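Ticket 576: Backup job fails on Furnival file server
Opened 16 October 2018. Priority: normal.

Nightly Lelico job stops at 80 percent with a write timeout. Same result on six runs. Target share has free space. Switch port shows no errors.

Desktop tower, side panel off:
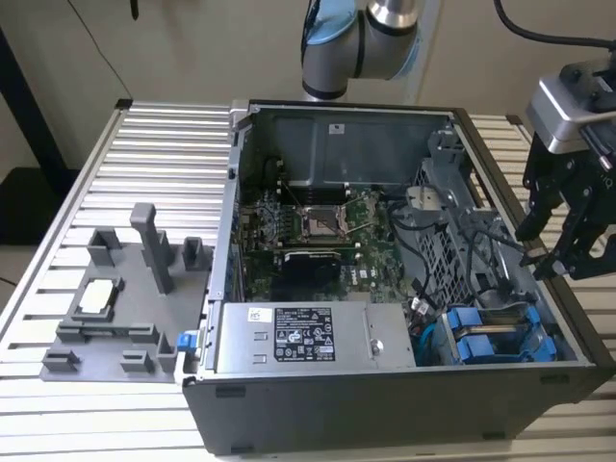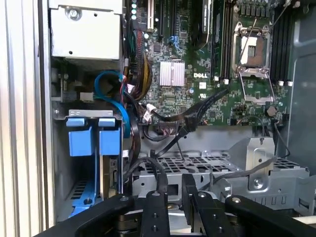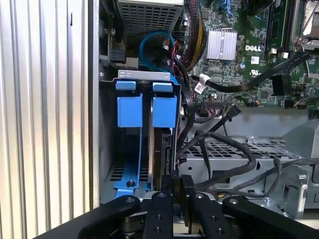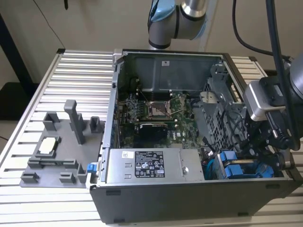

Drinia: The timeout is on the share side. Session limit on that server is set to 28 minutes and the full job runs longer. Raise it, or split the job by folder. Also check whether the antivirus scan starts in the same window.

Limit raised, scan moved to 05:00. Job rerun by hand, completed, no warnings. Leaving open until the next scheduled run.

Fokmont Support | Contact | © 2018 Fokmont | Back to top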